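The Mornwood bring-and-share lunch is back in June

Yes, it's happening again! After last year's lunch ran on until well past four and we had to be gently turned out of the hall by the badminton club, we've booked the whole afternoon this time. The date goes up on the hall door as soon as the bookings sheet is finalised, but it will be a Tuesday, as before, with doors open from noon.

If you're new to Mornwood, the idea is very simple. You bring a dish, you put it on the long table, and you eat everybody else's.
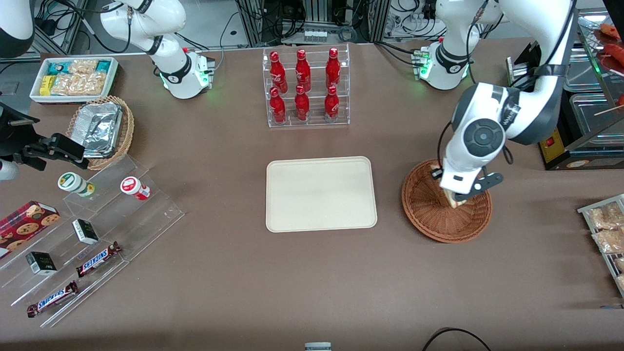
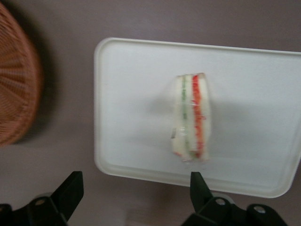 How much food should I bring if I'm coming on my own?

Enough for four people to have a small helping. A loaf and a pot of something to spread on it is plenty, and so is a single quiche. Couples and families can double it or bring two different things, whichever is easier on the day.

Now, a few words about what goes well, because I have been to every one of these lunches and I have Opinions. Cold food that can sit out happily is the backbone of the whole thing. Last year there was a potato salad with mustard and dill that I still think about (if it was yours, please, please bring it again, and put the recipe in the folder this time). There was a lentil thing with roasted carrots that went in the first ten minutes. There was also a trifle so tall that it had to travel on somebody's lap all the way from Amen, and it was worth every anxious corner.

What we were short of was bread. We always are. By half past one the last heel of the last loaf had gone and there was still a whole bowl of hummus looking lonely, so if you can't decide what to make, make bread, or buy bread! Rolls are ideal. The bakery in Ruppert does a seeded one that keeps beautifully, and if you ask the day before they'll put a bag by for you.

Sandwiches are very welcome too, and they vanish faster than anything. My own advice is to butter right up to the edges, go easy on tomato, and wrap them in a clean tea towel once they're cut. Egg and cress is best made that morning. Cheese and pickle can be done the night before and I think it's better for it. I know there are strong feelings in the village about crusts and I'm not going to settle that in a newsletter.

Labels, please! Last year plenty of dishes arrived without one, and it made things difficult for anyone avoiding nuts or milk. There will be cards and pens by the door. Write what it is, what's in it, and whether it's suitable for vegetarians or vegans. If you used a shop-bought sauce or pastry, bring the packet with you or take a picture of the back of it. Anything containing nuts goes on the small table by the stage with its own spoons, and the spoons stay there.

The hall kitchen has a fridge, but it's a small one and the milk for the teas lives in it. Cool bags are the answer for most people. The oven works again, hooray, though it runs hot on the left side, so turn your pie halfway through. There's room for two big dishes at once and we'll go in order of arrival. If yours needs longer than 20 minutes, could you start it off at home?

Plates, cups and cutlery are all in the hall cupboard, enough for 50, and we have never yet run out. Serving spoons are another matter. Bring one with your dish and tie a bit of wool round the handle, or put your name on a strip of tape underneath. There's still a very nice slotted spoon from last year in the kitchen drawer, along with a blue casserole lid and one oven glove, all waiting to be claimed.

Getting there: the car park fills quickly and the grass verge gets very soft if it's been raining, so walk if you can. Those coming over from Curkero can take the late morning bus, which stops right outside the hall. The one back leaves a little before four, and there's another after five for anyone who stays to dry up. If you'd like a lift, put a note in the red box in the porch with your house name and we'll match you with somebody who has a spare seat.

There's no charge, and there never has been. The tin by the tea urn is for the roof, as always, and it would be lovely if it went home heavier than it arrived. The raffle is back as well. Prizes so far include a tray of bedding plants, a morning's hedge cutting and a jar of the famous Ruppert honey, and we'd be glad of a few more. Leave them in the porch any time before the day, in a bag marked RAFFLE.

And do come even if you can't cook, or haven't got time, or have just moved in and all your pans are still in boxes. A bag of apples or a carton of juice is a proper contribution, and so is an hour at the sink. Some of the best conversations I've had in this village were over a tea towel. Children are welcome, dogs are welcome on the grass but not in the hall, and there'll be quoits and skittles outside if it stays dry.

If you'd like to help set up the tables, be at the side door for half past ten. Tea and toast provided.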